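Bendov Timeline Builder, classroom license

Bendov Timeline Builder is a browser tool for making interactive timelines and map layers from a spreadsheet. I tested it over 2 units with a tenth-grade world history section, first on Cold War treaties and then on postwar migration.

Import is the strong part. A CSV with date, title, place and source columns loaded without errors, and the largest file I tried had 2,980 rows. Scrolling stayed smooth at that size on school laptops. Date ranges are handled correctly, including entries with a year and no month. Place names are matched against a built-in list, and 14 of mine needed manual correction, mostly cities that had been renamed.

Student accounts are weaker. Two students cannot edit the same entry at once, and the second save overwrites the first with no warning. Faizal Hidayat, who teaches the other section, had his groups work on separate layers and merge them at the end. Merging takes a few clicks and keeps the source notes.

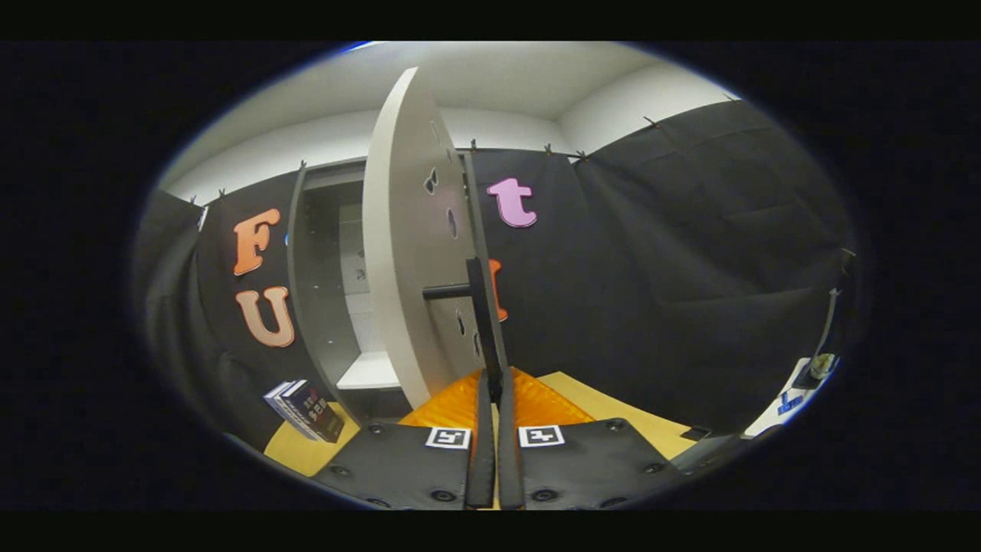
Export covers PDF and a plain web page. The PDF drops map labels below a certain zoom level. Abera, which we used last year, prints these properly but has no layer controls.

Recommended for single-author projects. For group work, wait until the save problem is fixed. The trial runs through February.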